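Arm drops when I clear fault 903 with both grippers on the same cloth

Posted Feb 9, 2024 in Small Arms and Grippers

Inna Hordiienko
We have a two-arm cell that takes clothes out of a pile one at a time. It runs on Prekitz, and the grippers are the stock Gustlow ones. It worked fine for around 3,000 picks. This week the right arm started going into fault 903 (joint overload), up to 6 times a day. It only happens when both grippers have hold of the same piece.

The fault is annoying, but what bothers me more is what comes after. When I press Clear, the right arm goes slack for a moment and falls toward the table before the brakes catch it. Yesterday my hand was close to it because I was trying to free the cloth. I wasn't hurt. I've told everybody here to stay out of the cell until I understand it.

Single-arm picks don't fault at all, even on the ribbed pink knit, which is the heaviest thing we have and twists up with everything else. 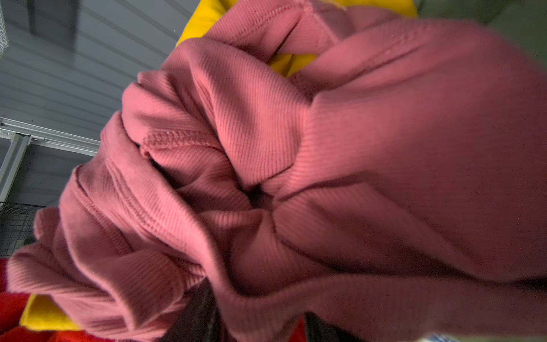
Ursu
Sounds like a weak motor. Had the same on a different arm and swapped the shoulder, no more faults. You could also raise the overload limit in settings, I think it goes up quite a bit.

Inna Hordiienko
I'd rather not raise the limit while the arm can drop. I swapped the left and right arms on their plates this morning to test the motor idea. The fault stayed on the right side, so it isn't the arm.

More detail on when it happens. The left gripper takes an edge, the right one takes the opposite side, and then they move apart to open the cloth up. The fault comes during that move. Thin pieces stretch and get away with it. The red fleece has much less give and is the worst one. 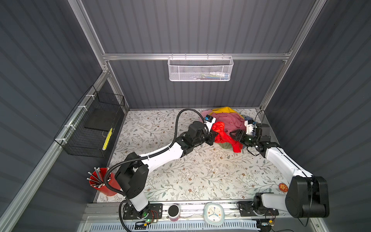
Both grippers on the red cloth at the pile.

The log shows the left arm still moving out for 264 ms after the right arm has reported the overload. I don't know if that is normal. If I move the fleece with just one arm, anywhere on the table, I get nothing in the log.

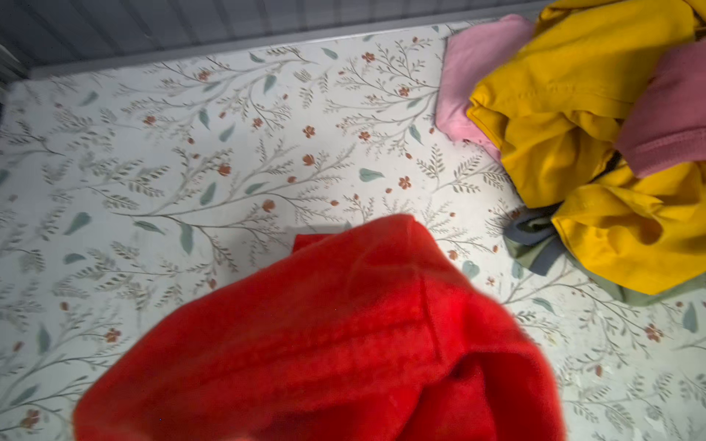 Accepted answer

Nillidik
Don't change the motor and don't raise the limit. You have two separate problems.

The fault: the arms are in position mode during the pull, so neither one gives way when the cloth goes tight. One side has to trip. Look at the shared-grip setting in Prekitz. If it got reset to "independent" (an update did this to ours), the arms don't know about each other, and that would explain the 264 ms too. Set it to "linked" and set a pull force limit for the pair. Start low.

The drop: Clear releases the brakes before the motors are holding. With the cloth still tight there is a side load on the arm as well as its own weight. Until that's sorted out:

Press the stop button first, then cut power to both arms.
Support the right arm with a padded stand before you reach in.
Open the left gripper by hand to let the tension out.
Take the stand away only after power is back and the arm is holding by itself.

Do not press Clear with anyone inside the cell. Also check your brake delay. If it's at zero, that's your drop.

Inna Hordiienko
It was set to independent. Changed it to linked and ran the fleece all afternoon with no 903. Brake delay was zero as well. I've put it back to the value in the manual, but I'm keeping the stand rule for now.

Ursu
ok, ignore mine then. Still worth checking the shoulder bolts.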